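Home Products Manuals Spare parts Contact
Share 14 Comments 2

Ukance Room Humidifier, model 400
User manual, section 3: First set-up and weekly care

Written by Yasaman Fallahi, checked by Golnar Yazdani
Mohammadi Home Appliances, Pastimbridge
Revision 2020-06-01

This section explains how to prepare the humidifier for the first use and how to keep it clean after that. Please read all the steps one time before you start. You will find the names of the parts in section 2.

3.1 Choosing the place

1. Put the humidifier on a flat and firm surface which does not suffer from small drops of water. A tiled shelf or a metal tray is good. On a waxed table the mist can leave white marks.

2. Keep a free distance of 400 mm to the wall, to curtains and to books.

3. Do not put the humidifier on a radiator or directly beside it. The sensor on the back side will measure the warm air of the radiator and the display will show a wrong value.

4. Turn the mist outlet to the middle of the room.

CAUTION: The mains cable must not hang where a child or a pet can pull it. A full tank is heavy and the humidifier can fall.

3.2 Filling the tank

1. Check that the power switch is on 0 and the plug is out of the socket.

2. Lift the tank straight up by its handle. Do not turn it while you lift.

3. Turn the tank over and open the round cap to the left.

4. Rinse the tank two times with cold water. New tanks can have a light smell, which goes away after a few days of use.

5. Fill with cold water up to the line MAX. The tank holds 2000 ml.

6. Close the cap until you feel it stop. Wait a moment with the cap looking down over the sink. If water drops out, open the cap, look if the rubber ring lies straight, and close again.

7. Dry the outside of the tank and the contact area of the base with a soft paper tissue or a cloth.

8. Set the tank back on the base. You will hear a bubble of air when the water goes into the channel.

NOTE: In places with hard water we recommend the Cevusard filter cartridge. It sits inside the cap and it must lie in water for 14 hours before the first use. Without the cartridge a white dust can come on dark furniture near the humidifier. The dust is lime from the water and you can wipe it off.

CAUTION: Do not add perfume, oil, vinegar or salt to the tank. Oil makes small cracks in the plastic and this damage is not covered by the guarantee.

3.3 Switching on

1. Put the plug in the socket and move the switch to 1. The display shows two lines, and then the humidity of the room.

2. Press the button with the drop to choose low, medium or high mist.

3. Press and hold the same button if you want the automatic mode. A small letter A comes on the display. In this mode the humidifier stops by itself when the chosen humidity is reached – it has no defect.

4. When the tank is empty, the red lamp is on and the mist stops. Switch off before you refill.

For a bedroom we advise the low position during the night. In December, when the heating runs all day, the medium position can be more comfortable. If you see water on the inside of the windows in the morning, choose a lower position or open the window for some minutes.

3.4 Weekly care

1. Pull out the plug and pour the rest of the water into the sink. Pour from the side with the arrow. Water must not run into the air opening.

2. Wipe the base channel with a damp cloth.

3. If there is a hard white layer on the round metal plate, put one spoon of citric acid in a cup of warm water, pour it in the channel and leave it for 13 minutes. Then pour it away and rinse two times with clean water.

4. Clean the plate with the small brush from the box. Do not scratch it with a knife or with a steel sponge.

5. Wipe the sensor with a dry tissue, without pressing.

6. Leave all parts open until they are dry – also if you want to use the humidifier again on the same evening.

NOTE: If you will not use the humidifier for a longer time, take out the cartridge and throw it away. A used cartridge must not be stored.

Previous Contents Next

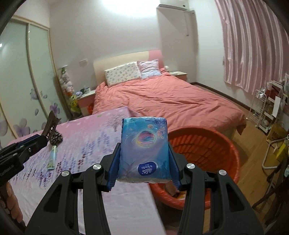
Can I fill the tank with boiled water?

You can, but let it become completely cold first. Warm water can bend the cap and then it does not close well.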